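Section 4: Looking after a gravel-edged path under trees

If you have come straight to this section, welcome, and do please go back and read Section 2 at some point, as it covers the edging and the base layer and we shan't repeat all of it here. What follows assumes that your path is already down: a firm paved strip through the middle, Zandell loose gravel on the shoulders, and trees on one or both sides. It is a lovely arrangement, cool in summer and kind to the feet, but trees are untidy neighbours and the gravel does like to wander.

What you will need

A stiff yard broom for the paving
A spring-tine rake (the plastic sort is gentler on gravel)
A flat-headed landscape rake
A wheelbarrow
The Torkitz sieve supplied with your kit
A bag or two of spare gravel from the same batch, if you kept any back
Gloves, and something to kneel on

4.1 Clearing leaves

Leaves are best dealt with little and often. A thin scattering does no harm at all and, to our way of thinking, looks rather nice. It is the thick wet mat that causes bother, as it rots down into the stones and before you know it you have a very good seed bed exactly where you didn't want one.

1. Choose a dry day. Wet leaves cling to gravel and you will find yourself picking them off by hand, which is nobody's idea of a pleasant afternoon.

2. Begin at the higher end of the path and work downhill.

3. Hold the spring-tine rake lightly, almost as though you were combing hair, and draw it across the top of the gravel towards the outer side. Don't press. If you can hear a lot of stones moving, you are pressing.

4. Gather the leaves into small heaps on the grass or soil beyond the shoulder, and lift them into the barrow from there.

5. Tip whatever is left at the bottom of the barrow through the Torkitz sieve and return the stones to the path.

Note: leaves under the trees themselves can stay where they are. They feed the soil, and the ground in heavy shade is seldom good lawn anyway.

4.2 Putting the gravel back where it belongs

Feet, wheels and heavy rain all carry stones on to the paving. On a busy path you may want to do this job every week, and on a quiet one you can leave it a good deal longer.

1. Sweep the paved strip from the centre outwards, first one side and then the other.

2. With the flat-headed landscape rake, level the shoulder so that it sits just below the surface of the paving. A shoulder that stands proud will spill straight back again, however nicely you have swept.

3. Look for bare patches where the soil shows through. Fill these from your spare gravel, rake across, and tread the patch down with flat shoes.

4. Check the depth in several places by pushing a finger down to the base. You want 30 mm throughout. Deeper than this is tiring to walk on and very hard going for pushchairs.

Caution: do not use a leaf blower at full power close to the shoulder. Small stones travel further than you would think, and they do sting. Keep children and pets well back, and wear eye protection even at the lowest setting.

4.3 Roots, low branches and the shady side

Tree roots will, given time, lift an edge or push up a hump. Please don't be tempted to cut a root simply for being in the way. Rake the gravel back from the raised spot, have a good look at it, and if the hump is slight then a gentle ramp of gravel on either side will usually see you through for years. If the paving itself has moved, turn to Section 6, or ask a tree surgeon to visit before you lift anything.

Branches hanging over the path should be looked at each June, when they are in full leaf and at their heaviest. Stand where people walk and look up. Anything that would brush a tall person's hat wants attention — and do check with your local council first, as some trees are protected.
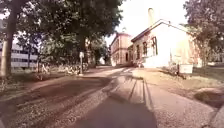 The shady side of a path nearly always needs more care than the sunny side. It dries slowly, moss takes hold sooner, and slippery patches are harder to notice when the light is dappled. Walk it slowly once in the morning and again in the late afternoon, as the low light shows up dips and loose spots that you would miss at midday.

4.4 Bicycles and signs

1. Where bicycles are parked beside the path, keep the stands 1000 mm back from the paving so that handlebars don't lean into the walking space.

2. Rake between the stands by hand. Leaves collect round the wheels and will stay there all winter if you let them.

3. Give each signpost a gentle push. If it rocks, clear the gravel from the foot, firm the soil, and put the gravel back.

Spare gravel is sold in the Clundbridge and Doucet shades, and the two do not mix well, so check the label on your old bag before ordering. If the bag is long gone, take a handful of clean, dry stones along to your stockist and compare them in daylight.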